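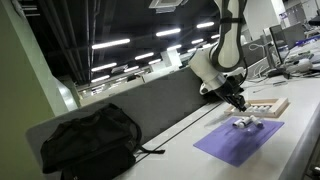
Sivaprasad Pai 读过本节初稿后提出,单行并排装盘的难点集中在最后几件,前面各件放得是否整齐,只在余量快要用完时才显出差别,所以按“每件平均误差”评价整盘,得到的数值对工艺没有多少指导意义。本节采纳这一意见,把讨论重点从单件定位误差移到行内余量的分配,原先按件平均的统计只在 4.2.4 小节保留一部分,供与前文比较。

图 4 装盘工位。浅色木托盘内为并排放置的白色小圆柱件,托盘前方为紫色矩形垫,垫上有横放的待装件。

4.2 单行并排装盘的余量分配

4.2.1 托盘、散放垫与台面的关系

工位由三个层次组成:白色工作台面、置于台面上的浅边框木托盘、托盘前方的散放垫(图 4)。托盘为浅矩形,四边有凸起的木边,边框既限定圆柱件的行向总宽度,又在取放时充当对齐基准。散放垫是尚未装盘的圆柱件的暂存区,件在垫上横放,彼此可以交叠,朝向不作规定。三个层次之间没有机械连接,相对位置由布置人员目测确定,每次开始前复核一次。

散放垫与托盘边是否平行,最初被列为受控条件。预试中两者平行与成一定角度的两种布置交替使用,装盘质量没有可分辨的差异,此后不再约束垫的朝向。理由可以从取件过程推得:圆柱件在垫上的朝向本来就接近随机,垫自身转过一个角度,只是给这一随机分布加上一个常数偏移,取件时需要修正的角度范围并未扩大。垫与托盘的间距则有影响。间距过大时,件从垫到盘的移动路径变长;间距过小时,滚离件簇的圆柱件会抵住托盘外侧,下一次取件须先将其拨开。本文取两者接近但不接触的布置。

垫材采用 Plusari 薄垫,其作用主要有两项。其一是抑制滚动。圆柱件横放于光滑台面时,很小的扰动即可使其沿母线法向滚开;置于垫上后,垫面局部下陷形成浅槽,滚动须先克服槽沿的阻力矩。其二是提供颜色对比。白色圆柱件直接放在白色台面上时,轮廓主要依靠阴影辨认,照明方向一变,轮廓的可辨性随之改变;放在紫色垫上时,轮廓由颜色差给出,对照明方向不敏感。托盘底面为浅木色,对比弱于紫色垫,但盘内件彼此紧靠,辨认时所依据的是件与件之间的暗缝,对底色要求较低。

托盘由 Duvholm 供货,同一批次,入库后在 Prirville 的试验间内放置至尺寸稳定再行使用。木质边框随环境湿度有微小的宽度变化,这一变化沿行向直接计入余量,因此内宽在每个工作时段开始时重新测量,不沿用标称值。曾有一段时间漏测,相应记录已从数据中剔除,不参与后文任何统计。

4.2.2 几何模型

设托盘行向内宽为 W,圆柱件直径为 d,长度为 L,一行应装件数为 n。各件轴线严格平行且紧靠时,所占宽度为 nd,行内余量为

s = W − nd (7)

式 (7) 是余量的上限。实际装盘中,余量会以三种形式被占用:件间间隙、轴线偏转、首件与边框之间的空隙。前后两种在几何上等价,统一记为间隙 g(i),i 取 0 至 n,其中 g(0) 与 g(n) 分别为首件与左边框、末件与右边框之间的空隙。于是

g(0) + g(1) + … + g(n) = s − e(θ) (8)

其中 e(θ) 为轴线偏转占用的宽度。

先考虑只有一件偏转的情形。轴线偏转角为 θ 时,该件在行向的投影宽度为 d cosθ + L sinθ,与未偏转时相比,占用增量为

e(θ) = L sinθ − d(1 − cosθ) (9)

小角度下近似为 Lθ − dθ²/2,首项占主导。式 (9) 表明,细长件对偏转更为敏感,同样的角度误差,占用宽度随长度近似线性增加。本文所用圆柱件标称长度为 25 mm,长度方向的加工偏差对 e(θ) 的影响可以忽略,偏转角本身的误差才是主要来源。

再考虑整行一致偏转的情形。各件互相紧靠,端面沿行向排齐,相邻轴线的行向间距由 d 增大为 d/cosθ,总占用宽度为

w(θ) = (n − 1)d/cosθ + d cosθ + L sinθ (10)

小角度展开后得 w(θ) ≈ nd + Lθ + (n − 2)dθ²/2。与单件偏转相比,一致偏转只多出一个二阶项。换言之,整行一起斜,与一件斜而其余各件不受影响,所耗余量在一阶上相同。若各件偏转方向互异,情况要差得多:相邻两件呈楔形接触,楔口处的宽度无法被第三件利用,占用量随偏转件数累加,上界为各件 e(θ) 之和。由此得到一条对操作有直接意义的推论:行内各件的方向一致性,应当优先于各件对托盘边的绝对平行度。

末件能否落底,取决于剩余空位的宽度。设末件两侧相邻件的轴线间距为 c,当 c 小于 2d 时,末件不能触及盘底,停在两邻件上方,其轴线相对邻件轴线的高度为

h = √(d² − c²/4) (11)

c 趋近 2d 时 h 趋近零,但变化并不均匀。h 对 c 的导数为 −c/(4h),在 c 接近 2d 处绝对值迅速增大。空位只差很小一点时,末件仍会有明显的抬高,从侧面一眼可见;空位差得较多时,继续缩小空位,抬高量的变化反而平缓。检查人员凭抬高量判断缺口大小,在后一区间容易低估缺口,这在试验初期造成过若干次误判,后改为直接测量空位。

式 (11) 假定两邻件固定不动。实际上末件压在两邻件之间,会对其产生向外的水平分力,只要外侧仍有间隙,邻件便被推开,末件随之下沉。设末件所受竖直载荷为 F,忽略摩擦,单侧水平分力为

H = F c/(4h) (12)

式 (12) 与式 (11) 的导数具有相同的形式,空位越接近 2d,横向推力越大。因此余量总和足够而分布零散的行,多数可以靠末件自身的楔入作用完成收拢,所需竖直载荷不大。计入摩擦后,存在一个自锁区间:c 较小时,末件与邻件接触点的法线接近竖直,水平分量不足以克服邻件与盘底之间的摩擦,末件停在上方不再下沉。遇到这种情况,继续加大竖直载荷收效甚微,应当取出末件,先沿行向推拢已放各件。

4.2.3 装盘顺序

比较了三种顺序。第一种为单侧顺排,首件靠住一侧边框,其余依次紧靠前件放下。第二种为两侧相向,从左右边框交替向中间放置,末件落在行中部。第三种为定距放置,按标称间距 W/n 给出每件的目标位置,不要求与前件接触。

单侧顺排的间隙沿行向单调积累。每放下一件,都会在其与前件之间留下一个非负的间隙,前件在接触时也可能被轻微推动,把间隙部分闭合。若首件已抵住边框,推动的作用总是有利的;若首件与边框之间尚有空隙,推动会使整列平移,间隙总量不变,位置改变。由于积累的间隙全部从末端余量中扣除,末件的空位最窄,且紧邻另一侧边框,只有一侧邻件可以让位。式 (12) 中的横向推力此时只在一侧产生有效位移,另一侧由边框承受。边框顶沿与末件接触时,木边可能留下压痕,多次重复后该处内宽略有增大,这是内宽需要逐段重测的另一个原因。

两侧相向的间隙积累分为两段,各段件数约为单侧顺排的一半。间隙总量的期望值与单侧顺排相同,区别在于末件两侧都有可移动的邻件,楔入时两段同时收拢。代价是取放位置需要交替变换,且行中部的空位缺少边框作为参照,放置时的横向偏差略大于靠边位置。

定距放置在形式上最简单,每一件的目标位置预先确定,前件的误差不向后传递。然而它把余量平均分到每一个间隙,单个间隙只有 s/n 量级,任何一件的位置误差超过这一量级便会与邻件干涉。余量充裕时,定距放置外观最为均匀;余量接近零时,它对单件误差的容忍度最低。Aravind Murthy 在讨论中主张以定距放置为基准,再在行末推拢一次,本文将其列为定距法的变体,推拢之后间隙分布与单侧顺排近似,下文不单列。

三种顺序都要求先选定从件簇中取哪一件。垫上的圆柱件有交叠,处于下层的件被取出时,上层件会滚落,原有朝向改变,已经作出的取件计划随之失效。本文规定先取上层、再取外侧、最后取中央。该规定使件簇从外向内收缩,余下各件大体维持原位。件的一端颜色较深时,端部可以作为辨认轴向的标志,对交叠件尤其有用:两件圆柱的侧面相互遮挡,只要一端露出,轴线方向便可估计。

4.2.4 观测结果

有效装盘记录共 144 盘,其中可量得的件间间隙 463 处。间隙数少于按盘数与件数推算的总数,原因是大量相邻件之间已无可分辨的缝隙,此类接触按零间隙处理,不计入上述处数。测量在装盘完成后进行,台面照度维持在 700 lx,读数取托盘长边中点处的缝宽。测缝位置固定在中点,是为了避免楔形接触在两端给出相反的结果。

间隙沿行向的分布与 4.2.2 小节的推断一致。单侧顺排条件下,靠近起始边框的间隙较小,向末端逐渐增大,末件前一处常为全行最大。一种可能的解释是,后放各件对先放各件有反复的轻推作用,先放者受推次数多,间隙被逐次闭合;末端附近各件受推次数少,间隙得以保留。两侧相向条件下,分布左右大体对称,行中部略高。定距放置的间隙最为均匀,但出现干涉的盘数也最多,且干涉位置分散,与行内序号没有明显关系。

轴线偏转方面,同一行内各件的偏转方向存在明显相关。首件若偏向一侧,后续各件紧靠其侧面放下,往往继承同一方向。由式 (10),一致偏转只耗去一阶占用 Lθ,因此首件稍有偏斜的行,多数仍能装满。真正影响装满的,是行中部出现方向突变的情形。突变点前后两件呈楔形接触,在俯视方向上可见一条一端宽、一端窄的暗缝。凡出现此类暗缝而未作处理的行,末件几乎都需要二次调整。

末件的调整方式按出现次序记录。直接落底者最多,轻压后落底者次之,取出后推拢再放者最少。两侧相向条件下,轻压后落底所占份额高于单侧顺排,取出重放的份额低于单侧顺排,与末件两侧均可让位的分析相符。定距放置不加推拢时,末件本身通常不成问题,困难出现在行中任意位置,处理也更费时:须先判断是哪一件偏离,再决定向哪一侧移动,而两侧的间隙都很窄。

按件平均的横向误差在三种顺序之间差别很小,仅凭这一指标无法区分三者。若改用末件空位宽度与 d 之比,区分便很清楚。这一结果支持 Pai 的意见。本文据此建议,在报告并排装盘质量时,至少同时给出行内余量 s、最大单个间隙及其序号,平均误差可作为补充。

4.2.5 台面其他因素

台面整洁程度未作为变量。试验间为大开间,工作台后方设灰色织物隔板,取放区域内不得放置其他物品。取放区域定义为托盘外沿与散放垫外沿的最小外接矩形再向外扩展一个件长。记录中没有随身物品进入该区域的情形。

顶部照明为多排矩形灯具,方向分散,盘内阴影较淡。相比之下,托盘上方的遮挡对辨缝影响更大。取放进行时,盘内总有一部分件被遮住,边放边测并不可靠,早期曾尝试在每放一件后立即读取间隙,所得数值与完成后的测量不一致,差异既包含遮挡造成的读数误差,也包含后续各件推动所引起的真实变化,两者难以分离。最终只保留完成后的读数。

散放垫面上的落影是另一种干扰。影的边缘落在件簇附近时,容易与圆柱件的深色端部混淆,使轴向估计偏离。处理办法是移动垫的位置,或者等待影离开后再辨认。前一种办法会使件滚动,实际多用后一种。对紫色垫面而言,落影较淡,混淆发生的次数有限;在白色台面上直接散放的对照组中,混淆更为常见,该组因滚离件过多,只进行了少量即告中止,未进入上述 144 盘。

托盘在台面上的滑移也需说明。托盘自重不大,末件楔入时若载荷偏斜,托盘会整体移动。移动本身不改变盘内几何,式 (7) 至式 (12) 仍然适用,但下一件的目标位置随之偏移。采用定距放置时,这一偏移全部转化为单件误差;采用顺排时,目标位置以前件侧面为准,影响自动抵消。对台面较滑的工位,这是选用顺排或相向顺序的又一依据。

4.2.6 适用范围

上述模型限于单行、等径、端面平整的圆柱件。直径存在离散时,nd 应改为各件直径之和,式 (11) 亦须按不等径重新推导,末件宜选直径较小者。端部有凸缘或倒角时,偏转占用的表达式不同,倒角可使 e(θ) 略有减小。托盘内为多行时,各行之间若无隔条,偏转件的端部会伸入邻行,行间耦合使余量不能按行独立计算,相关处理沿用 Salian 分格方案,见 4.3 节。

木托盘内宽的变化在本文中当作缓变量,于每个时段开始时修正。若环境湿度在时段之内即有较大波动,这一处理不再成立。塑性较强的件受压后直径方向可能产生压扁,使实际占用宽度小于 nd,装满所需的余量甚至可以为负,此类情形未作试验。件与盘底之间的摩擦系数仅在式 (12) 的定性讨论中出现,没有单独测定,自锁区间的边界因此只能给出存在性,不能给出数值。

符号 g(i) 在 4.3 节中增加行序号下标,记为 g(j, i),其余符号含义不变。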